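Speaker notes — How a small band books its own autumn tour
Music venue open day, main room
Shanti Bhatia, 2021-08-16

Slot is after the coffee break. Start when the doors close, don't wait for the back rows.

Opening

Say who I am. I play bass in Celtidier and I book our shows. Before that I booked for Prajapati for two tours. I have never worked for an agency, and what follows is how we do it without one.

The tour I'm using goes out in October, behind the new record, Casholm. Eskil Holmgren produced it and is coming along to play keys, so we are five in the van and not four. That one extra person changes the beds, the van hire and the food money. Come back to this under costs.

Part 1 — Picking the rooms

We look for rooms that hold 200 or fewer. A room that size looks fine with 90 people in it. The same 90 people in a room for 600 look like a soundcheck.

We did play one 600 room last time, as first support. Good night, sold a lot of shirts. But the headliner filled it and I should say so plainly, as people in the audience will have been there.

How I make the list:
Start with towns where we have played before.
Add towns where the mailing list has more than a handful of names.
Look at what bands of our size did in the last two years and write down the rooms.
Take out anything that means more than 4 hours in the van on a show day.

The mailing list has 236 names on it for the north. That sounds small. Those are people who gave us an address at the merch table, and they buy tickets early, so I trust that figure more than our streaming numbers.
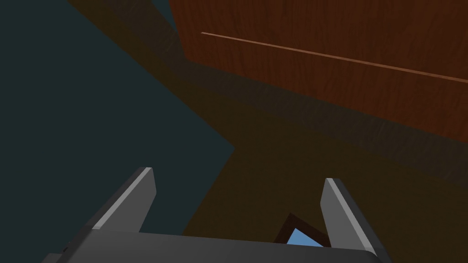

How early should you write to a venue?
Six months ahead for a weekend, four for a weeknight. Smaller rooms will sometimes answer later than that, but by then the good dates have gone and you are fitting the route round what is left.

Part 2 — The first email

Read out the short one. Five lines: who we are, which dates, how many we drew last time in that town, one link to one song, a phone number.

Don't read out the long one. Mention it, say it ran to two pages and got no replies.

Points to make:
Offer three dates, not one.
Give the true number for your last show. The booker can ring the last room and ask.
One link. If they want more they will ask for it.
Write again after ten days, once. Then leave it until the next tour.

If there is time, tell the story about the Skomasis support slot. Short version: they needed an opener, we had answered a dull email about parking within the hour, and the booker remembered us. Skip if we are past the twenty-minute mark.

Part 3 — Deals

Go slowly here, most of the questions last year were about this.

Flat fee: they pay you the same whoever turns up. Good in a new town.

Door split: you share the ticket money after costs. Ask what the costs are before you agree, and get them in an email. Sound engineer, posters and security are the usual ones. I have seen the hire of the room's own piano on that list.

Guarantee plus split: a small fee, then a share above a certain number of tickets. This is what I ask for in towns where we have a crowd.

Hire: you pay for the room. We have done it twice, both for record launches. I wouldn't do it for an ordinary tour date.

Merch cut — some rooms take a share of what you sell. Ask. We have had it dropped simply by asking before the contract was signed.

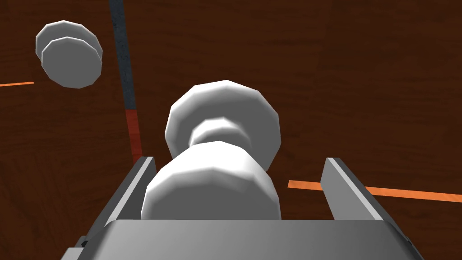

Slide 7: white spool-shaped object between the gripper's two fingers.

Part 4 — Costs

Van, fuel, beds, food, strings and sticks, in that order of size. With Eskil along we need a bigger van for the keyboards and a third room on hotel nights. I put the cost of the extra person against the whole tour and not against single shows, otherwise every small date looks like a loss.

We don't pay ourselves until the tour is over. Food money is paid daily in cash. Everyone signs for it.

Keep one night off in every five. We tried nine in a row with Prajapati and the singer lost her voice on the seventh. Two cancelled shows cost more than two nights off would have.

Questions

Likely ones: insurance, work permits, how to find support bands. On permits, say I only book at home and point them to the advice desk in the foyer.

Handout with the email wording is by the door. Bring the spare copies in from the car.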